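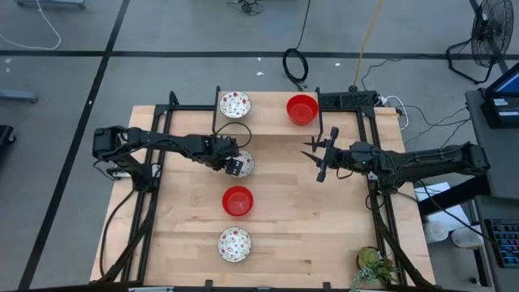

7. Parada de protección durante el apilado de cuencos

Este capítulo trata del fallo más frecuente de la estación Wekance de dos brazos: los brazos se quedan quietos encima de la vajilla, la consola muestra el código 323 y el operador siente un deseo intenso de empujar algo con la mano. Lea primero el apartado 7.2.

7.1 Qué significa el código 323

El controlador ha detectado que la zona de trabajo del brazo izquierdo y la del derecho se solapan en la columna central de cuencos y ha detenido ambos. Los motores conservan el par. Un brazo parado en 323 se parece mucho a un brazo apagado, y de ese parecido salen casi todos los partes de incidencia que recibe Zoila Urrego en el taller de Sotesden.

Las causas, por orden de frecuencia:

El brazo derecho ha entrado en la columna antes de que el izquierdo se retirase (secuencia mal editada).
Un cuenco está fuera de su posición grabada y la pinza lo busca donde no está.
Un cable se ha enganchado en el borde de la repisa y el codo no llega a su ángulo.
Alguien ha movido el bastidor para barrer y no lo ha comentado.

7.2 Antes de tocar nada

PRECAUCIÓN. No meta las manos entre las pinzas mientras el par esté activo. El piloto verde de la muñeca indica que el brazo recibe alimentación. No indica que el brazo esté de buen humor.

PRECAUCIÓN. No corte la corriente desde la regleta del bastidor. Sin par, el brazo cae por su propio peso sobre lo que tenga debajo, y lo que tiene debajo suele ser un cuenco de flores. Dirnelska no repone vajilla en garantía. Walter Ospina lo ha preguntado por escrito dos veces.

NOTA. Si hay una persona atrapada o en peligro, olvide lo anterior, pulse la seta de emergencia y deje que se rompan los cuencos que hagan falta.

7.3 Recuperación

1. Pulse Pausa en la consola, aunque todo parezca ya bastante pausado. Sin este paso la secuencia se reanuda sola al borrar el código.

2. Anote qué brazo aparece en la línea «último movimiento». Lo necesitará en el paso 8 y para entonces la consola lo habrá borrado.

3. Compruebe a simple vista si alguna pinza sujeta un cuenco. Si lo sujeta, vaya al apartado 7.4.

4. Seleccione el brazo derecho y elija Retirada lenta. El brazo debe alejarse de la columna hacia su lado del bastidor. Si avanza hacia la columna, pulse Pausa otra vez y revise si los brazos están intercambiados en la configuración.

5. Repita con el brazo izquierdo, que debe subir antes de retroceder. Vigile el bucle de cable próximo a la repisa: si se tensa, detenga el movimiento.

6. Con los dos brazos en reposo, desactive el par desde la consola y espere 27 segundos. El contador de la pantalla llega a cero algo antes. No le haga caso.

7. Recoloque los cuencos en sus posiciones grabadas. Los rojos lisos y los de flores no son intercambiables, ya que la apertura de pinza se graba para cada tipo.

8. Abra la secuencia en el brazo anotado en el paso 2 y añada una espera antes de la entrada en la columna. El valor de fábrica es de 1.430 milisegundos; en la instalación de Kurtuluş trabajan con 1.670 y duermen mejor.

9. Active el par, borre el código y ejecute un ciclo completo a velocidad reducida, con una mano junto a la seta y sin el café en la otra.

7.4 Si la pinza sujeta un cuenco

No tire de él. La pinza interpreta el tirón como un resbalón y aprieta más. Coloque una espuma debajo, pulse Apertura asistida y mantenga el botón hasta que los dedos se separen. Después vuelva al paso 4.

7.5 Si el código reaparece

Una segunda parada en el mismo turno obliga a dejar la estación fuera de servicio y a avisar a Eliécer Agudelo. Adjunte el registro de la consola y el valor de espera que haya dejado puesto. «Ya funcionaba» no es un valor de espera.

No amplíe la tolerancia de colisión para que el código desaparezca. Desaparece, efectivamente, y los brazos se encuentran en el centro de la mesa. El presupuesto de reparación de aquella prueba sigue pegado en la puerta del taller.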